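Oller Community Help > Kitchen & Pantry > Storage

How do I keep a big box of citrus from going moldy?

Asked by Sinan Akgül, 01/12/2021
Viewed 775 times
3 answers

So every winter my aunt ships us a box of oranges, 16 pounds of them, and every winter I throw out a third. First week they're great. Second week there's a fuzzy green one at the bottom and it's already got its neighbors. By week three I'm sniffing each one before I peel it.

What I do now: leave them in the shipping box in the laundry room. It's cooler than the kitchen but not cold, maybe a bit damp when the dryer runs. Fridge is small, a Coler apartment size, one crisper drawer and it's usually full of carrots and the other half of a cabbage. Could clear it out but then where do the carrots go.

Questions really:
Fridge or no fridge? My mother says never, my neighbor says always.
Do I wash them when they come or wait?
Is a plastic bag ok or does that make it worse? I've read both.
Also is there any point freezing them whole. There's only two of us and one doesn't like oranges much.

Next box comes in February so I have a little time to get organized. Thanks in advance

Answer 1 (accepted)
Gareth Marsden

Worked produce at a Nuttall store for a few years, so this is mostly from there plus my own kitchen.

Fridge. Sorry to your mother. Room temp is fine for a week, and they do taste better not ice cold, so keep a bowl out and the rest in the fridge. Take five out at a time, refill the bowl when it's empty. In the fridge a sound orange goes three, four weeks easy, sometimes longer. Navels hold up better than mandarins. Mandarins have that loose skin and they go soft on you.

First thing when the box comes, empty it. All of it, onto a towel, on the floor if you have to. You're looking for soft spots, splits, a stem end that's gone dark, anything that feels light for its size. Those get eaten or juiced that day. Anything with actual mold goes in the trash and wipe down whatever was touching it. Wipe those really well, the spores are all over the ones next door even when they look clean. Keep the neighbors separate and eat them first.

Don't wash before storing. Wash when you're going to eat it. Water sits in the little dimple at the stem and that's where it starts. If they show up damp, dry them off with a towel and leave them spread out overnight.

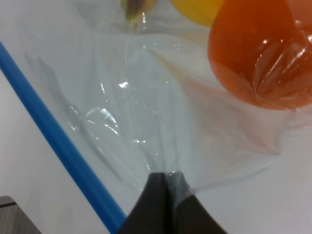
Plastic bags are ok IF they're dry inside and not tied shut. Everybody gets this bit wrong. A knotted bag on the counter is a greenhouse, you'll see fog on the inside by morning. An open bag in the crisper is a different story, it slows down the drying out and the air still moves. Mesh is better for the counter. Thin produce bags, I poke a few holes with a fork and fold the top over loosely. If you see drops in there, take them out, dry, new bag. Paper towel at the bottom helps, change it when it feels clammy.

For the drawer, if yours has a slider set it to low humidity. That's the fruit side. And keep them away from apples if you can, though citrus cares less about that than most stuff.

Carrots, put them in a tub of water on the shelf, change the water every few days. Frees up your whole drawer. Cabbage is fine on a shelf in whatever, it's basically indestructible.

The laundry room: I'd stop. Warm damp air off a dryer is the worst place in the house. Unheated porch or garage is good if it doesn't freeze. One layer deep, two at most. Bottom ones get squashed in a deep box and bruise and thats what goes first.

Freezing whole, not worth it for eating. Come out mushy. Juice them and freeze in ice cube trays, or segment them, peel and pith off, on a tray until hard and then into a freezer bag. Zest before you juice! Zest freezes great and you'll use it on everything.

Comment from Sinan Akgül: This is super helpful thank you. Didn't know about the carrots. Do the segments stick together?

Comment from Gareth Marsden: Not if you freeze them on the tray first. Skip that and you get a brick.

Answer 2
pantrymouse_100

Marmalade. Seriously. One weekend and the whole problem is gone. I do a big batch in my Pomine pot, oranges plus a couple lemons, sugar, slice it thin, soak overnight. Takes forever to set, so start early in the day. Regular sweet oranges work but they come out kind of flat, thats what the lemons are for.

Give the jars away. The person in your house who doesn't like oranges might like it on toast, mine did.

Agree on the bag thing, always leave the top open.

Answer 3
lowell_b

i just keep mine in the car in winter. never had a problem

Comment from Gareth Marsden: Depends where you live. One hard freeze and they're done, they go dry and bitter inside and you can't tell until you cut one.

Comment from lowell_b: its a pretty warm car

Was this page helpful? Yes / No
Related: Storing onions and potatoes together
Related: Crisper drawer settings, which is which
Related: Can I freeze lemon juice in the bottle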